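Cutting your gripper demos into clean episodes

I get asked a lot how we trimmed the Okau set, so I'll write it down properly. We had 1,624 raw clips of someone moving things about on a table with the hand-held gripper, and most had dead time at both ends.

Start with the grasp. Plot finger width against time and look for the first flat stretch - that's both pads on the object.

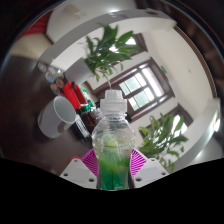

Next, walk back from there until the width starts shrinking, then keep 7 extra frames. I tried none at first and the Nasatlow policy learned to snap shut far too early! Do the same at the release, but going forwards.

Bottles of liquid need a looser threshold, as soft plastic gives a bit and the flat stretch wobbles. Mine allows up to 118 frames of wobble before it flags the clip.

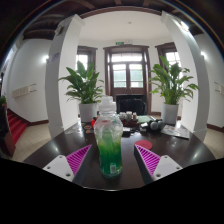
Step 3: Check by eye

Play the flagged ones at double speed. I had 198, and it took me most of a Tuesday (with tea). Bin anything where the tracking jumps, then re-export.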